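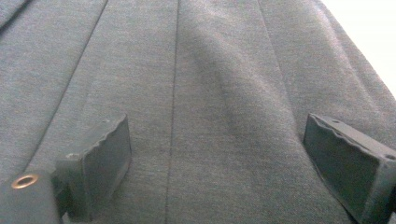
Gray suiting with a straight center seam, and angled seams to either side.

Print this article | E-mail this article

The Second Life of a Gray Skirt

Marilou Manalo keeps her mending in a cardboard carton under the cutting table, and by February the carton is always full. People bring in their good wool after the holidays, when they have worn it enough to find out what is wrong with it. Most of what comes in is gray.

"Gray is what people keep," she says. "They give away the red ones."

Manalo runs Prenano, a two-room alterations shop in Herkside, with her cousin Charito Estrella. They take in hems and zippers like everyone else, but the work they are known for is recutting: opening up a skirt or a pair of trousers along the seams and putting it back together to fit the person who has it now.

A paneled skirt is the easiest place to start. Every seam is a chance to take out a little width, and a little at each one doesn't show. Estrella will not take more than a quarter inch from any single seam if she can help it. Take it all from the sides and the panels look lopsided – the center ones stay wide while the outer ones shrink to slivers.

The first job is to press the skirt and look at it from the right side in daylight. A flecked cloth hides a lot, including old stitch holes, and that makes it forgiving to recut. A plain flannel will show where the old seam ran for months. Estrella chalks the new line on the wrong side, bastes it by hand, and has the customer try it on before anything goes under the machine.

Seam allowances get pressed open over a wooden roll, with a damp cloth between the iron and the wool. Pressed flat on a board, they leave a ridge on the front. Manalo learned that from Bienvenido Salazar, a tailor in Godthorpe who trained her for nine years and charged her for every scorched sleeve.

Customers sometimes ask whether the work is worth the money. Crescencio Esteban, who brought in his late wife's skirt to be made over for their daughter, did not ask. He wanted to know only if the lining could stay.

It could, with a new waistband. The skirt took 10 days, two of them spent waiting on thread. The closest match came from Talavera, the supplier Manalo uses for grays, and she ordered a second spool to put away with the scraps.

Print this article | E-mail this article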